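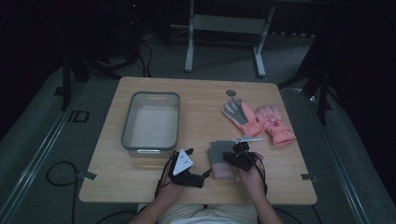
Glove day! One gripper in each hand, and the gray-and-pink one is on its way up.

I've been showing a robot how to put gloves away, which means I sit at a table and do it myself, over and over, with a pair of hand-held grippers on cables. Maya Haddad set up the Wirneck table for me in August and I've been hooked ever since (my shoulders less so).

The job sounds like nothing. Pick up a glove, put it in the clear bin, go on to the next. But gloves are floppy! With two stiff black jaws where your fingers ought to be, you have to think about where to pinch, and a knitted cuff hangs wherever it likes. The fully pink padded one is my favorite because there's so much of it to grab.

My target for the week is 200 good runs and I'm at nearly 100. A run only counts if I don't drop anything, and Cheuk-hei Kong, who goes through them afterward, is strict about fumbles. He also wants me to slow down. I hum to keep the pace, something slow, and by the third song I've usually stopped thinking about my hands at all.

Socks are next, then dish towels. I'll add those to the gallery once I've got the hang of them.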